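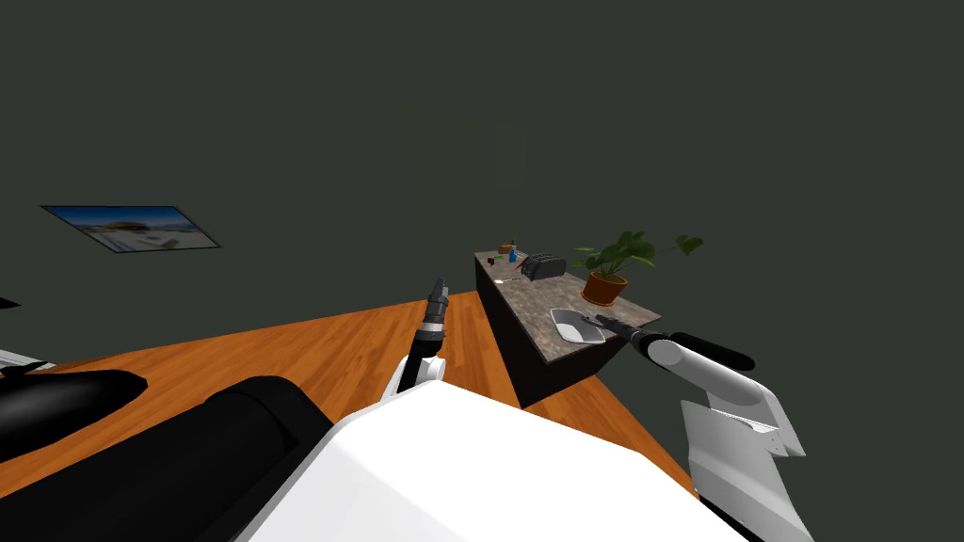

Speaker Notes: Pricing a Small Kitchen Job

August
By the editor, Grillano trade pages

Print this page | E-mail this page

Opening. Say hello, check the microphone, ask people at the back to move up if there are seats. Start at 7 sharp because the room is booked again after us.

First point. Most of us lose money on small jobs, and we lose it before any work starts. I kept my own records for Clerier, a kitchen refit I priced too fast. The quote took me one evening. I left out disposal, the second trip for the sink, and the hours I spent on the phone about the faucet. Those came to $1,575, and I paid for all of it.

Pause. Let people think of their own version.

Second point. Write the quote in the order the work happens. Protection of floors first, then tear-out, then plumbing and electric, then cabinets, then tops, then trim and paint. When the list follows the job, a missing line shows up as a gap. When it follows the supplier's invoice, you can't see it.

Read the Clerier list out loud, the old version and then the new one. Don't hurry. The new one has 34 lines and the old one fit on half a page.

Third point is stone. Countertops are where customers change their minds, and a change after the template is cut costs real money. I now put a sentence on the quote that says the template visit is the last free change. Customers sign next to it. I have had one complaint about that sentence and it was from my brother-in-law. 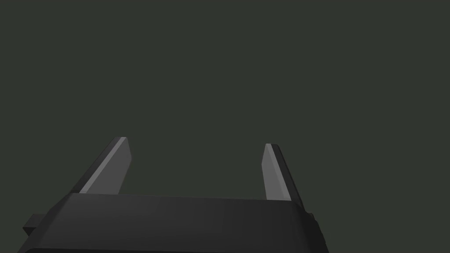

The same goes for sink cutouts and overhangs. Get the sink model in writing before the template visit, with the spec sheet attached. If the customer hasn't picked a sink, the visit moves. I used to go anyway to keep things friendly, and then I went twice.

Fourth point, deposits. I ask for a third at signing, a third when the cabinets arrive, and the rest at the walk-through. On the Hijazi job I took a smaller deposit as a favor and ended up carrying the cabinets on my own card for a month - I don't do that now. Interest and late fees were $400.

Ask for a show of hands here on who takes a deposit at all. Last time it was fewer than I expected, so leave room for talk.

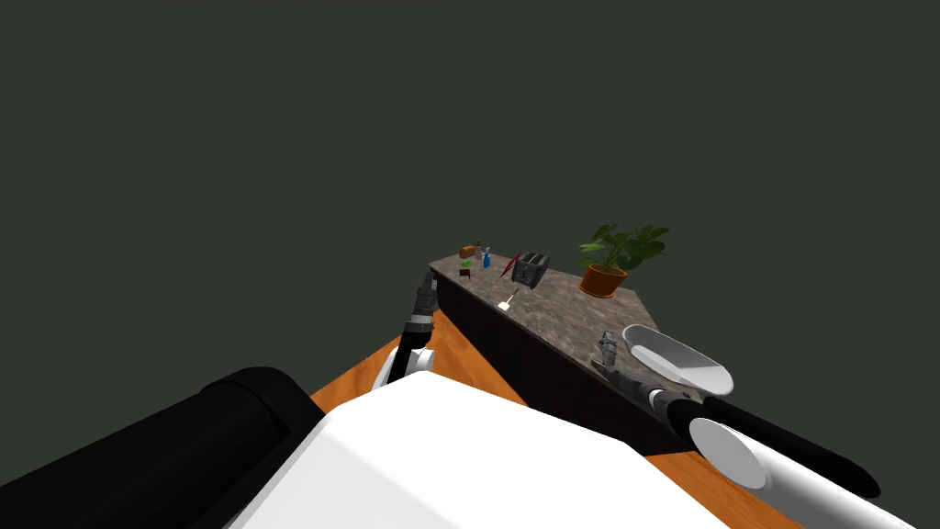
Reading time: 3 min

Fifth point, the phone. Put a line on the quote for customer meetings and selections. Call it what you like. Mine says "coordination" and covers up to two hours. Past that I bill by the half hour, and I tell people so at the start.

If someone asks about software: I use Flolex for the quote template and a paper notebook for everything else. Don't get pulled into comparing programs.

Closing. Blank quote sheets are on the table by the door. Questions until the next group needs the room, then the parking lot.

Related items
Writing a change order customers will sign
When to walk away from a bid
Keeping a job notebook
Floor protection: what to charge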